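Packing bench notebook, Onddale workshop — 1/22/24

Last updated: March

Print this page | E-mail this page

First entry since the baskets went over to the arm, and I have let it go too long, so bear with me.

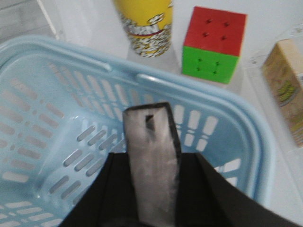

I have been meaning to write down how the bench feels now, before we all get so used to it that we forget what it was like in the fall. The numbers go in the shared sheet and I won't copy many of them here. What doesn't go in the sheet is the rest of it — who stands where, what we talk about, what our hands are doing all day — and I think that matters at least as much, and somebody at Grovholm may want to read it when their turn comes.

So, to begin with the work itself. Mixed baskets are still mixed baskets. The customer sends a list, the list has a few things on it that have no business being together (a tin, a toy, something in a carton), and they all have to end up in one basket without the heavy one landing on the soft one. We used to do every one of these by hand, and we did them while chatting, and I would say we did them well. The week before the changeover we packed 1,127 by hand between the two shifts, and people went home tired but not unhappy about it. Last week the arm and the bench together did 1,014. Yes, that is fewer! I am putting it down plainly because a visitor from the Plallus office asked me in a rather bright voice how much faster we were, and I had to say that we weren't, yet, and then we both looked at the floor for a moment.

I am not worried about it. The slow part is the reaching in. A basket has a rim and a handle and sides full of slots, and a finger that comes down a little off can catch any of them. When it catches, the arm stops and waits for one of us, very politely, with its light on. We had 20 or so of those stops on the first morning and I thought my knees would give out from getting up and down. Moved the stool closer. Much better. Should have done that on the first day.

Things we changed this week, in no special order:

Approach height over the rim raised by a thumb's width. Fewer catches, slightly longer trip. I'd keep it.

Baskets now go down with the handle side toward the back of the table. We had been setting them any old way, as you do when you have hands and can see what you're about.

Cans stand up, always. A can on its side rolls when it is nudged, and then you are under the table with a flashlight.

Cartons get turned so the long side faces the arm. The evening shift had worked this out already and hadn't written it down, so please, please write things down.

Speed left alone. I know there is a setting. Leave it alone until the end of the month and then we'll talk.

Now the people side, which is what I really sat down for.

The biggest change is that we look at the table more and at each other less. When we packed by hand there were four of us around the long bench and the talk simply went around with the tape. Now one person minds the arm, one person feeds baskets and goods, and the other two are over by labels and returns, where you have to raise your voice to be heard. I noticed it about the third day, when I knew nothing at all about anybody's weekend. We have started taking the mid-morning coffee all together again, with the arm paused, and I asked the Onddale office whether the pause would count against us, and they said it would not. I'd like that to stay. Ten minutes of a parked arm is cheap.

The second thing is wrists. I have had a sore right wrist every winter for as long as I've done this job, and it is not sore. I am a little afraid to write that, in case it hears me. Two others on the bench have said the same about shoulders. On the other side of the ledger, minding the arm is tiring in a new way. You aren't doing anything, and then you must do something right away, and in between you can't really read or think about supper. After an hour I find my eyes sliding off. We tried two-hour turns and they were too long. We are on 45 minutes now, and everybody seems to agree on that, and for this bench to agree on anything is a fine result.

The third thing is harder to put into words. There was a kind of pride in a well-packed basket. You'd put the tin in one corner and the little box beside it and tuck the last thing in so that it looked like somebody had cared about it, and somebody had. The arm puts the thing where the list says. It is a perfectly good place. I caught one of our longest-serving packers straightening up a finished basket before it went to labels, turning the carton so the printed side showed, and I started to say that we don't need to do that anymore, and then I thought, well, why ever not? It takes two seconds. I have written it into the bench sheet as a step — "last look" — and it belongs to a person. If the Plallus office wants to know what that step is for, they can come and ask, and I will give them coffee.

On training. The Jõgi course was good for the buttons and not much use for the judgment. It teaches you how to stop, how to clear, how to start again. What it can't teach is when you ought to stop before the arm decides to, and we only get that from watching. My suggestion is that each new minder sits next to an experienced one for a full week and that the two of them are allowed to talk the whole time. I'd also like every person on the bench to be able to mind it, and not just the two who happened to be free on the day of the course. Otherwise we'll end up with arm people and tape people, and I've seen that sort of thing go sour in another building.

On hours, since I was asked three times and should answer it in ink: no one's hours have been cut, and I have that in an e-mail, printed and pinned up by the sink. The plan runs to 2,000 baskets a week by summer, and if we get anywhere near that, there will be more than enough to do at labels. I asked what happens after summer and was told it hadn't been discussed. I have written that answer down as well. I'll ask again in March.

Still open:

Soft packs. The arm squeezes them or drops them, with very little in between. By hand for now.

Anything see-through. Also by hand.

A mat under the feeding spot, as the floor there is hard and whoever feeds is on their feet for the whole turn.

The stop chime. It is the same two notes as the microwave in the break room, and I have now gotten up for somebody's soup more than once. Asked for a different one.

Spare fingertips are in the second drawer, left side, with the small hex keys. Put the keys back.

Next time I'll try to write a shorter one and write it sooner. Bench is wiped down, arm is parked, lights off at the far end.

Reader comments (4)

bench_two: Agree on the 45 minutes. Could we try 30 right after lunch? That is when I'm at my worst.

Evening shift: Sorry about the cartons. It is in the book now, page after this one, with a drawing. Also we have been doing the last look too, and didn't know it had a name.

Grovholm packing: Very glad to read this, thank you. We get ours in the spring and all we've been sent so far is the floor plan. Did you have to move the long bench, or did it all fit as it was?

Onddale packing: We moved it, twice. Measure with the stools pulled out!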